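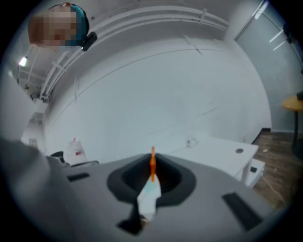
Figure 3. View from the camera on the hand-held gripper, with the funnel-shaped mount and orange tab low in the field and an office-like room behind.

4.2 The hand-held kit in ordinary rooms

Heliseo sells the Viser kit on the promise that anyone can record usable handling data in any room after a short introduction. We tested the first half of that promise with 4 people who had never held the tool, and collected 1274 clips over 18 sessions. The second half is harder to judge, and we think the product sheet overstates it.

Figure 3 shows the difficulty. The lens takes in a great deal, including the ceiling pipes, a white desk and part of the floor, but the gray body of the gripper fills much of the lower half. A crumpled piece of white cloth or paper hangs over the front of the funnel, close to the lens. The vendor's quality score does not separate views like this one from views with a clear workspace – both pass. Mateja Papadopoulos and Živko Grgić graded a subset by hand and rejected clips that the software had rated highly, mostly for poor visibility near the fingers.

A person's head is also in view at the upper left. The faces in our figures are pixelated, but the kit's license leaves that step to the buyer, and the quoted price does not include it.

Heliseo's support staff suggested a stricter filter setting. We reran the scoring with it and three of the sessions dropped out entirely, including one that both graders had marked as good. Until the scoring method is published, we would treat the number as a rough sorting aid and budget for manual review.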